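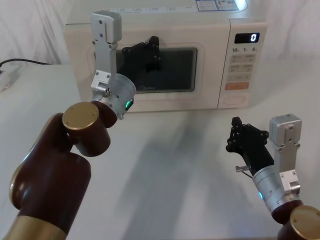
The equipment round closes in January and our draft asks for one spare gripper per arm. I think that is too thin. With two arms on one bench and a microwave as the only target, the door work falls on the fingers, and those wear before the joints do. I would budget for two spares each.

On Gondent's quote, the Brerholm group wrote:

> We had 2,949 from Gondent and 2,961 from Wysocka for the
> same set of fingers and linkages. Wysocka includes carriage.
> We put 2,000 aside for repairs and used all of it.

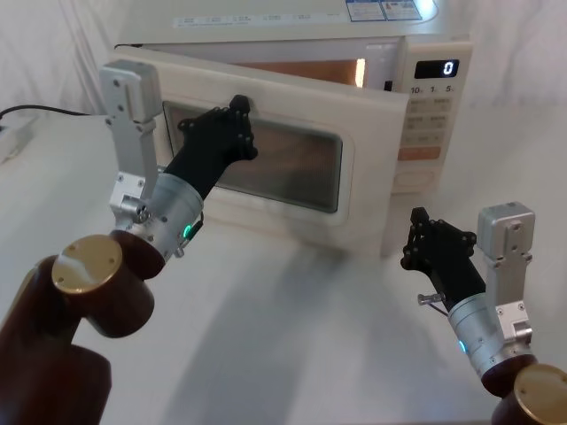 Should the repair money sit in the same line as the spares? Keep them apart, as unspent spares can be carried over and unspent repair money cannot.

The Wysocka price is the better one once carriage is added to the other. Lead time matters more to us than the difference of 12, and neither firm has given one in writing. I have asked both.
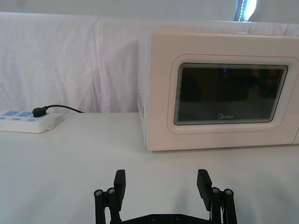
If the answer is more than 5 weeks, the order has to go in before the round closes, and Tosstead would need to cover it from the current year. 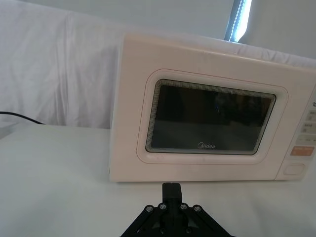

Appliances should have their own line too. They are cheap next to the arms and get left out. The Midea with the dark window and the orange button can stay as the main unit, but I would add a second of the same model so that a broken latch does not stop the work.

Comments on the draft to the list, please.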